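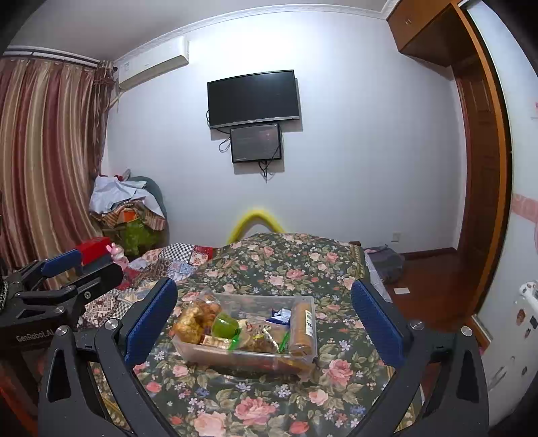 Grippers at work and fewer hands on packing, what happened to your hours?

Print this page
E-mail this page

Our place (packing and returns, 20 of us on days) has been told that picking mixed items into boxes will go over to machines from May. Four of us would move to "handling support". I've asked what that means and got a leaflet. Has anyone been through it? Mainly worried about hours and whether the grade stays the same.
Prisau

We had it at the Amberg depot. Hours stayed, but the late shift went and the 4 o'clock start came in, which was hard on people with children. Support meant clearing jams, refilling and sorting out anything soft or crinkly, as bags of food gave the machines the most trouble. My hands and back are better. It is duller, and you talk to fewer people. Get the grade in writing before you do the training. Three people on our shift didn't, and it took more than 13 weeks to put right.
Dekard

depends on the firm. ask your union rep
Na

Print this page
E-mail this page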